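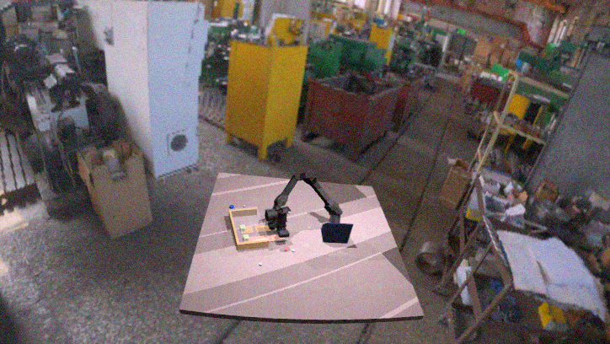
Home Movie Night Tips, and Which Ones I'd Skip

218 shares

Every few months another list goes around promising to turn your living room into a movie theater. I have tried most of what's on those lists, in a rented apartment with a low ceiling and a couch that faces the window. Some of it works. A lot of it is a way to sell you a lamp.

My test movie was Sultolero, the one with the long tunnel chase and the whispered argument right after it. If you've seen it at home you know the problem. You turn it up to hear the sisters whispering, the truck comes through the wall, and your downstairs neighbor bangs on the pipe.

Fixing dialogue you can't hear

The usual advice is to buy a soundbar. I bought one, a Hultel, and for the first week I couldn't hear much difference with the whispering. The truck was certainly louder. What helped was going into the menu and turning the bass down, then finding the setting called "night" or "dynamic range" or whatever your TV's maker decided to call it. It squashes the loud parts and lifts the quiet ones. Purists hate it. Purists don't share a floor with Mr. Downstairs.

Try that before you spend any money. Also check that the TV isn't set to surround sound when all you have is its own two speakers. On some sets the voices get sent off to a center speaker you don't own, and then everyone sounds like they're in the next room. Pick "stereo" and listen to the same two minutes again.

A soundbar on a shelf should sit right at the front edge. Mine was pushed back against the wall with a row of paperbacks in front of it, and I was blaming the sound mix.

Subtitles are fine too. I held out for years and I no longer know why.

The picture settings everybody argues about

Turn off motion smoothing. I'll grant the lists this one. It's the thing that makes an expensive movie look like a daytime soap, and it's usually on when the TV comes out of the box. It hides under a different name on every set, so look for anything with "motion" or "smooth" in it. If you watch a lot of sports you may want it back on for that, and there's no law against it.

"Vivid" mode is for the store. "Movie" or "cinema" mode will look yellow and dull to you the first evening. Give it 3 evenings before you decide. I switched back twice on the first night and only stuck it out out of stubbornness.

I am less convinced by calibration discs and the long settings lists people post for each model. My friend Maiara Trindade spent most of a June afternoon copying somebody's numbers into her TV, one slider at a time. Then she showed me before and after and I guessed wrong. Her room has orange walls and a streetlight outside. No slider is going to help with that.

Dark room, cheap

Blackout curtains do work, though the ones labeled blackout mostly leak at the sides and top. Before replacing anything, clip the edges to the wall side of the frame with clothespins and see how much you gain. I gained enough that I never bought new ones. An old dark bedsheet hung behind the regular curtain does nearly the same job and goes back in the closet afterward.

Light behind the TV is on every list now. A small lamp behind the set, pointed at the wall, does make a dark scene easier on the eyes. It can be any lamp. The strips that change color to match the movie are a distraction, and during the tunnel chase mine turned the whole wall orange and then green. It came with glue that took paint off the wall, too. If you must stick something up, stick it to the back of the TV stand.

Cover the little standby lights on the router and the soundbar with a scrap of black electrical tape. Leave the sensor for the remote uncovered or you'll be standing up to pause.

Popcorn

People get strange about this. The Warnance popper was a gift and it does make popcorn, and it also takes up as much cupboard as a stockpot, has a part that can't go in the dishwasher, and smells faintly of the last batch. A heavy pot with a lid does it as well.

Put in enough oil to cover the bottom, drop in a few kernels, and wait for one to pop. Add the rest, cover, and take the pot off the heat for 30 seconds. Then put it back. I thought the waiting was nonsense until I did two pots side by side, one with and one without, and the one with the wait left far fewer duds. So I was wrong on that one.

Keep the lid open a crack once it gets going. Steam makes it chewy.

Salt: regular table salt slides right off. Grind it finer with the back of a spoon in a small bowl, or give it a few turns in a clean coffee grinder. Melted butter from the stick makes the popcorn wilt, because there's water in it. Let the butter simmer until it stops spitting, skim the foam, and pour that. Or skip it and use the flavored oil they sell for the purpose, which I find tastes like a lobby carpet. Others disagree.

Butter on the couch

It will happen. Blot it, don't rub. Cover the spot with cornstarch or baking soda and leave it until the credits at least, overnight if you can. Vacuum, then use a drop of dish soap in warm water on a cloth. Check the care tag first and test it somewhere hidden. Some fabrics aren't supposed to get wet, and then you should stop at the powder.

The white vinegar that everybody recommends for this did nothing for me except make the couch smell like a salad.

Old discs

Wipe from the center straight out to the edge with a soft, clean cloth, a little damp if there are fingerprints. Don't go around in circles. As for toothpaste on scratches, I tried it on a disc I'd paid 40 cents for at a yard sale. It skipped in one place before and in two places after. Bananas and peanut butter are also recommended online and I declined.

If a movie has vanished from Ansah or wherever you stream, ask at the library before you buy it. Mine had Sultolero on the shelf, with the commentary track, which is better than the movie.

Start time

Whatever time you tell people, they'll be talking for another half hour. My cousin Érica Quintana plays the trailers for old movies while everyone gets settled, with the sound low, and when the lights go off they mostly stop. I've copied it. It works with adults and has failed every time with children, who want to watch the movie in the trailer instead.

27 comments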